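Category: Motorsport Studies / Officiating and Governance

4. Stewarding decisions and penalty consistency in the Rera Touring Series

4.1 Scope of the decision record

The analysis in this section draws on the written decisions issued by race stewards in the Rera Touring Series over a set of consecutive seasons. Each decision is a short document, usually one page, that names the car, the session, the alleged breach, the article of the sporting regulations relied on, and the penalty. The full record holds 2329 decisions. Of these, 1731 concern on-track conduct, and the remainder deal with technical scrutineering, paddock procedure, late paperwork and media obligations. Only the on-track decisions are used in the models reported below. The remaining decisions are discussed in Section 4.4, where the handling of off-track conduct is compared with the handling of contact between cars.

Decisions were coded by two readers working independently from the same sheet. The sheet asks for the session type, the corner or sector, the position of the cars before and after the incident, the evidence cited, and whether the driver or a team representative attended a hearing. Where the two readers disagreed, the decision was read again by the first author, Khrystyna-Mariia Tkachenko, and her coding was kept. Most disagreements concerned the evidence field. Stewards often write that they "reviewed video" without stating whether this was trackside footage, onboard footage or both, and the two readers began with different rules for such cases. The final rule treats an unspecified reference to video as trackside only.

Position was the second source of trouble. A decision may state that a driver "gained an advantage" by leaving the track without giving the order of the cars at the time. For these cases the lap chart was used, and the position at the last timing line before the incident was taken as the starting position. The lap chart cannot resolve a pass that is made and given back within one sector. Such incidents are coded as having no change of position, and the estimate for track limits penalties should be read with this in mind.

4.2 Track limits in qualifying

Track limits make up the largest single group in qualifying. The regulations provide for the deletion of the lap time in the first instance, with further breaches passed to the stewards at the discretion of race control. In practice the point at which race control passes a case to the stewards differs between venues. At Nikumitz, where the exit of the final corner is bordered by a flat painted curb and a wide asphalt apron, cases were passed on late and in groups, often after the session had closed. At Ramalho the equivalent corner is bordered by gravel. Few drivers leave the track there, and those who do are commonly reported during the session itself.

The timing of the report matters for the penalty. A lap deleted during the session leaves the driver with time to set another. A lap deleted afterward does not, and teams that were told late were more likely to request a hearing. Hearings in turn were associated with longer written reasons, but the penalty itself was changed in few of them. We find no clear link between the length of the written reasons and the severity of the outcome once venue is held constant.

One practical point should be recorded. Venue changes between seasons are often small and poorly documented. A curb is cut back, a bollard is added, or a white line is repainted on the outside edge of the old one. The event notes mention some of these changes and omit others. Where the notes and the stewards' decisions were in conflict over where the edge of the track lay, the decisions were followed.
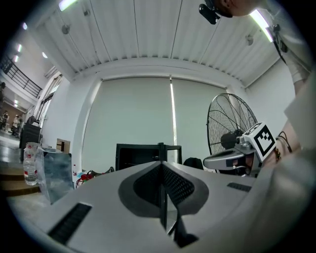

Figure 3

4.3 Contact between cars

Contact cases are harder to compare. The regulations refer to a driver being "wholly or predominantly to blame" for a collision, and this wording leaves room for cases in which both drivers contributed. The stewards resolved such cases as racing incidents with no further action. In touring car racing a degree of contact is accepted by the drivers and, to a large extent, by the officials, so the decision record understates the number of contacts by a wide margin. What it does show is which contacts were judged worth a formal look.

Three features of the incident were entered in the first model: the overlap between the cars at the turn-in point, the loss of position by the car that was hit, and whether the incident took place on the opening lap. Overlap was taken from the text of the decision, where stewards commonly refer to the front axle of one car and the door or rear wheel of the other. The loss of position was the strongest predictor of a penalty. A driver who was hit and kept the place rarely saw the other driver penalized, even where the text described the fault in plain terms. This holds at every venue in the sample, with a smaller effect at Mitura, where the pit straight is short and cars tend to run close together for most of the lap.

The opening lap effect is in the expected direction. Penalties for contact on the first lap were less frequent and, when given, lighter. The guidance notes issued to stewards allow for this, and several decisions cite the notes directly. The effect disappears after a safety car restart. Restarts and standing starts produce similar traffic into the first corner, so the difference in treatment is difficult to explain from the incidents alone. It may follow from the guidance notes themselves, which mention the start of the race and are silent on restarts.

A second model adds the driver's record. Under the penalty points scheme, points stay on the license for a fixed period, and stewards are told to disregard them when deciding whether a breach took place. They may consider them when setting the penalty. The results are broadly in line with this instruction. Prior points had no measurable effect on the finding of a breach and a modest effect on its severity. The effect is carried mainly by a small group of drivers with several earlier decisions against them — when the 37 decisions concerning that group are removed, the estimate is no longer distinguishable from zero.

4.4 Off-track conduct

Off-track conduct was handled differently in almost every respect. The decisions are longer, the range of penalties is wider, and the time between the event and the decision is less regular. A contact case from a Friday practice session was normally closed the same evening. A case concerning words spoken to an official, or a public statement about a decision, could remain open until the next event, and in one instance a matter arising in April was still open at the following round.

Part of the reason is procedural. The sporting regulations set out a table of penalties for on-track breaches but give only a general power for conduct considered harmful to the interests of the series. Stewards using the general power must state why the penalty is proportionate. They tend to do so by reference to earlier cases, and there are few earlier cases to refer to. The decisions therefore cite one another in a narrow chain, and a penalty that was severe for particular reasons in its own case can become the starting point for later ones.

Appeals were also more common. The deposit for an appeal is the same for both kinds of case, but a time penalty served during a race cannot be appealed, and this removes most contact cases from the comparison. When the comparison is limited to penalties that were open to appeal, the gap narrows but remains.

4.5 Limits of the analysis

The decision record contains only what the stewards chose to write. Incidents noted by race control and dropped without a document are missing, and their number is unknown. To check how far this might matter, 100 race control messages marked "noted" were matched by hand to the decision record. The unmatched messages were spread across venues and session types with no visible pattern, but the check is too small to support a firm statement about any single venue.

The composition of the panel is a further limit. Panels change from event to event, and the chair is often drawn from a local licensing body. Venue effects and panel effects are therefore partly the same thing in these data. Separating them would require a chair who had served at several venues over more than one season, and too few chairs in the record meet that condition.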